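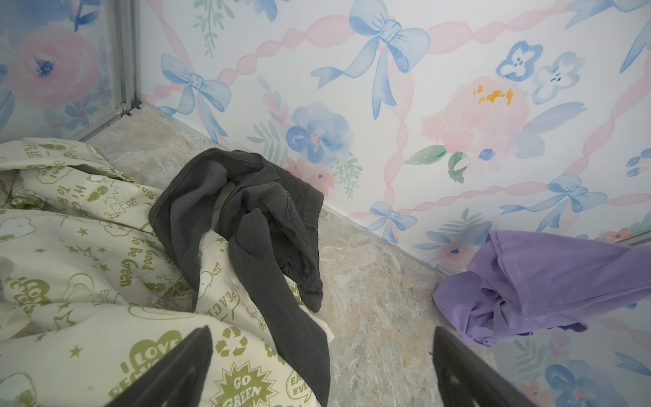 Laundry Sorting Gallery: Mixed Pile, Printed Comforter

Home | Galleries | Fabric Notes | Floor and Wall Finishes | Contact

This gallery covers one mixed pile of household laundry on a hard floor. It belongs to the set on sorting before washing, which Trefor Gittins started in April with the towel and bedding pages. The earlier pages dealt with single fabric types. The pile on this page mixes bedding with clothing, and the notes deal mainly with color, weight and how printed cloth should be handled.

Comforter. Cream ground with an olive-green print. The lettering includes "GO GREEN" in a starburst badge and "I LOVE RECYCLE" in a heart, with a recycling symbol just above the badge and small white cartoon figures scattered through. Light grounds of this kind go in with pale bedding only. Wash with the print on the inside where the construction allows it. If it does not, use a low spin and skip the fabric softener, which can leave a dull film on printed areas.

A comforter should have a load to itself. In the Finlow top loader used for the bedding pages, a full-size comforter left little room for anything else, and pillowcases washed with it came out folded into the corners and still soapy. The larger Rirkby drum gave a better rinse. Two tennis balls in the dryer helped with clumped filling in both cases.

Pants. Dark charcoal gray, in a denim-like fabric with visible stitched seams. Dark garments lying across a cream ground are the usual source of gray smudging, particularly if either piece is damp. Separate these first. Before they go in the dark load:

- empty the pockets and turn them out
- straighten the waistband, closing any zipper or button
- uncurl the hems by hand
- turn the legs inside out

Hems that go into the wash curled will normally dry curled. Pressing them afterward works, but takes longer than flattening them at the sorting stage.

Purple cloth. A lavender-purple piece with a darker purple hem. Mid-tone colors are the hardest to place. They are too strong for the cream load and can be dulled by the charcoal load. The practice on these pages is to hold them for a separate cool wash with other blues and purples. Where there is not enough for a full load, wash by hand in a basin and roll in a towel before hanging.

Floor. Mottled, marble-patterned, in soft gray and beige with faint rust tones and streaky veining. A patterned floor hides lint and small items well, so sweep before sorting and check again after the pile has been lifted. Socks in gray or beige are easily missed on it. A plain sheet spread under the pile solves the problem, and the sheet can go in with the last load.

Order of work. Large items come off first, then darks, then colors. Pulling small items out from under a comforter drags the comforter across the floor and picks up dust along the edge. If the garments are lying on top, as the pants were here, lift them clear and set them to one side before the comforter is moved. Lift from two points. A single-point lift stretches knits and leaves a peak in the cloth.
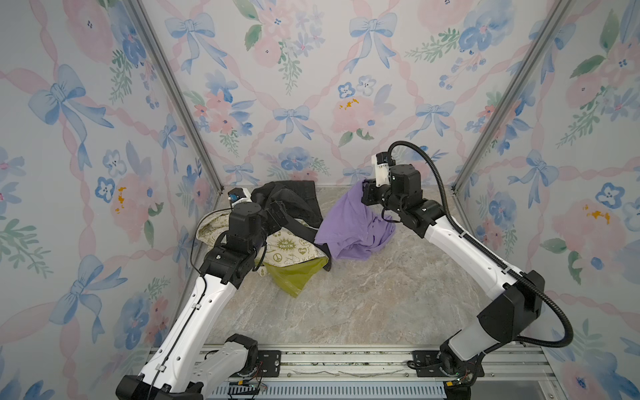 Purple garment with one corner raised from the floor; bow and peony wallpaper behind.

The wallpaper is a watercolor print on the left, back and right walls: soft blue bows, pale pink ribbons in a diagonal lattice, pink peonies, blue pansy-like flowers and green sprigs. Pale walls make it easier to judge color when sorting, provided the light is even. Compare two doubtful darks against the wall, never against each other.

Readers have asked about sorting bins. The Workano stacking set is 52 cm wide and takes a folded comforter if the lid is left off. The Fleury canvas hamper is narrower and better suited to clothing. Both are covered on the storage page, under item 905.

The next gallery continues with folding, beginning with the comforter. Corrections to the fabric notes can be sent through the contact page. Messages are read on Saturday.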